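Lirotico Home Robotics Practice Group
A thread on the revised working rules for handheld gripper sessions in private homes. The rules take effect in March and apply to all partner sites, including Botwood and Plenell. 1/7

The revision follows a review of 466 session logs. Most of the faults we found were small ones: start positions left blank, pads not checked, a task name that did not match the task. 2/7

Rule 1. Operators must check both finger pads before each session and again after every 19 recordings. A pad that has shifted on its backing is to be replaced. It may not be pressed back into place and used again. 3/7

Rule 2. Each recording begins with the fingers open and clear of all objects. For tidying tasks, the container is set down before recording starts and stays where it is until the recording ends — including when an item misses it. 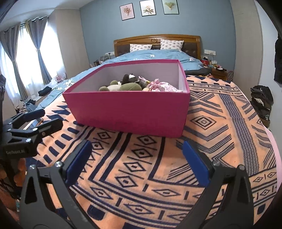
Soft toys and loose fabric are covered by the same rule as rigid items. Operators should take one item at a time and release it fully before reaching for the next. If 2 items come up together, the recording is kept and marked as a double pick. 4/7

Rule 3. Rooms are to be worked in as the household keeps them. Operators may not clear shelves, straighten bedding or move personal belongings to get a cleaner view. Medicines, letters and bank papers are the exception, and the resident must be asked to put these away. 5/7

Rule 4. Residents may end a session at any time and may withdraw recordings afterward. Withdrawal requests go to Felista Muriithi, who confirms removal in writing. 6/7

Sites with more than 700 recordings on file have until the end of the month to correct their task names. The Amegashie checklist remains valid for kitchens and will be revised separately. Questions from site leads may be posted under this thread. 7/7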